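Clistberg Novena

The Clistberg Novena is a nine-day cycle of prayer kept each fall in the parish of Clistberg and in several churches of the Stumov valley. It begins on the last Friday of September and closes with a Mass and procession on the first Saturday of October.

Origin

Local tradition links the novena to a hard winter when the road to Stumov was closed and the parish had no priest. Families are said to have met in one another's homes to pray for the sick. The oldest written record is a parish account book, which lists a payment for candles "for the nine evenings." The prayers were first printed by Flemetti, a small religious press, in a run of 400 booklets.
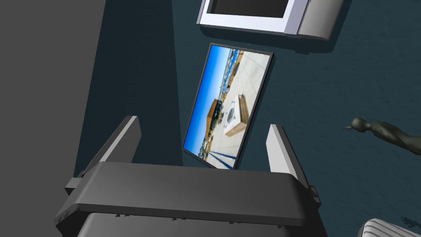 The Flemetti text is still used in Clistberg with few changes. The Stumov churches follow a shorter version that leaves out the second litany.

Order of prayer

Each evening opens with a hymn and a psalm, followed by a reading from one of the Gospels. The leader then names the intention for the day. The first seven intentions are fixed – among them the sick, travelers, widows and the dead of the parish – and the last two are chosen locally. The evening ends with the litany and a blessing.

Many households keep the novena at home, with an older member of the family leading the responses.
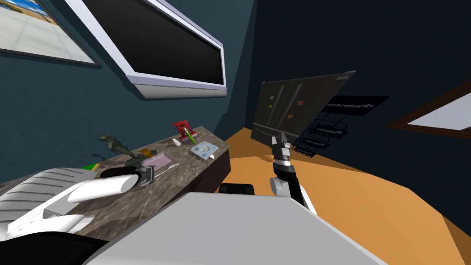
Interior with wall-mounted television and countertop.

Closing procession

The procession leaves the church at 7 p.m. and goes to the chapel at Sales, where the final blessing is given. Attendance has reached 3,000 in years with good weather. When it rains, the closing prayers are said in the church and the walk to Sales is dropped.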